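The Big Red Button

I have a drawer of switches in my Skirnwood workshop, and this is the one everybody wants to press.

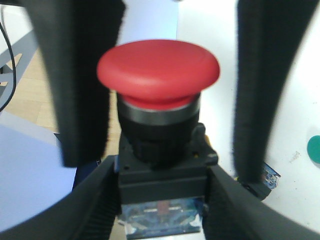 Red mushroom head, silver collar, black body: a classic.

I went looking for one after my old bandsaw scared me last December, and boy, did I fall down the hole! The surplus counter at Vusgate had a bin of 80 (I dug through the whole thing, sorry to the line behind me). I love how fat the cap is compared with the body under it – you could find it with your elbow. And then there's that see-through block at the bottom, with its bits of blue and white, which I'd happily keep on my desk. I went home with 6. The saw needs one.

Contact Stollallow Magazine | © Stollallow | Back to top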